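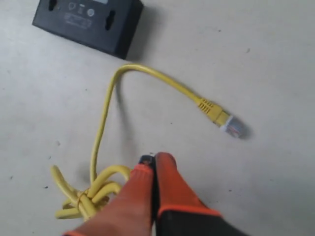
Photo: Trendaslow course materials. Reuse permitted with attribution.

Unit 3: Patch Leads and Small Network Devices

Course handout, revised 2024-04-01. Read before the bench session. Bring the printed connection record, a pencil and a flat workspace of your own if you are attending from home.

3.1 Scope

This unit covers the last few feet of a wired network: the patch lead, the plug on each end of it, and the small box it serves. Structured cabling in walls and ceilings is covered in Unit 4 and will not be repeated here. Wireless links are outside the course.

The term "patch lead" means a flexible cable with a plug already fitted at both ends. The term "device" means any small box with one or more Ethernet ports, whether it is a switch, an adapter, an access point or a router. Where the type matters, the text names it.

3.2 Parts of the lead

The jacket is the outer sleeve. It protects the conductors and carries the printed cable category, where there is one. Jacket color has no fixed meaning across the industry. A site may assign its own colors, and the assignment is only useful if it is written down. In the Peston exercise, yellow is used for the lead between the device and the bench outlet. Do not assume the same in any other building.

Inside a standard Ethernet lead are 4 twisted pairs, or eight conductors. The twist reduces interference between pairs. Untwisting a pair at the plug for more than a short distance will degrade the link, and this is a frequent fault in leads made by hand.

The plug is the 8-position modular connector, commonly called RJ45. It has a spring latch on one side and contacts on the other. The latch holds the plug in the port. It is the weakest part of the assembly and the part most often broken.

The boot is the molded sleeve behind the plug. It limits how sharply the cable can bend where it leaves the connector. Some boots have ribs, which let the sleeve flex and give the fingers something to hold. Some also have a guard over the latch. A boot that has slid back along the cable gives no strain relief and should be pushed forward before use.

3.3 Coiling and bend radius

A lead should be stored in open loops. For ordinary unshielded patch cable, keep the inside radius of any bend to at least 4 times the outside diameter of the cable. The manufacturer's figure takes priority if it is larger.

A tangled coil should be opened from the free end. Lay the lead on a clear surface, find the plug, and feed it back through each loop in turn. Pulling on both ends tightens the crossings and can leave a permanent kink. A kinked section may pass a simple continuity test and still fail at higher speeds. Label any such lead and take it out of service.

When a coil is opened, check the full length by hand. Note cuts, flattened sections and places where the jacket has pulled away from the boot.

3.4 Reading the device

Before connecting anything, identify the device. The rating label may be on the top, the underside or the rear of the case. It will normally give the model, the input voltage and current, and a set of regulatory marks. Copy the model and power rating into the record exactly as printed.
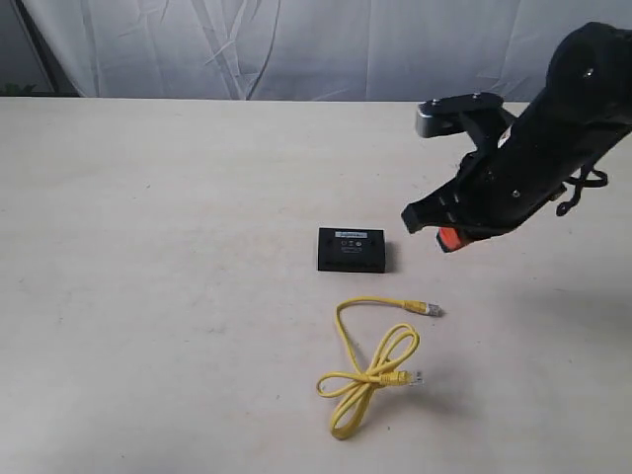
If the print is too small to read at the bench, use the hand lens from the kit or take a close photograph and enlarge it. Do not guess at a voltage from the shape of the power connector. Barrel connectors of the same size are sold in several ratings, and polarity also varies.

Leave clearance at any openings in the case. A vent that is covered by papers or a coiled lead will raise the internal temperature. Set the device flat and turn it so that the ports can be reached without bending the cable back on itself.

3.5 Connection procedure

1. Confirm that the device is disconnected from power.
2. Inspect both plugs. Reject the lead if a latch is missing or a contact is visibly bent.
3. Align the latch with the slot in the port. Push the plug straight in until it clicks.
4. Pull lightly on the plug, holding the boot. It should not move out.
5. Route the lead so that no weight hangs from the port.
6. Connect power and wait for the start-up sequence to finish.
7. Record the state of the link light and the port number used.

To remove a lead, press the latch fully and draw the plug out by the boot. Never pull on the jacket.

3.6 Connection record

Use one line per lead. The Lemieux form has columns for lead number, color, length, device model, port and condition. Lead numbers continue from the existing register. The last number issued in October was 574, so new entries begin at 575. Numbers from scrapped leads are not reissued.

3.7 Review tasks

Prepare short written notes on the following before the next unit.

Explain the purpose of the boot and state what happens when it is out of position.

Calculate the minimum inside bend radius for a lead with an outside diameter of 6 mm, using the rule in 3.3.

Complete one line of the connection record for a lead you have at home or at work.

Related handouts
Unit 2: Cable Categories and Where They Apply
Unit 4: Structured Cabling, Outlets and Patch Panels
Bench Kit Checklist, Peston exercise
Lemieux Connection Record, blank form
Clistdale Site Plan with Outlet Numbers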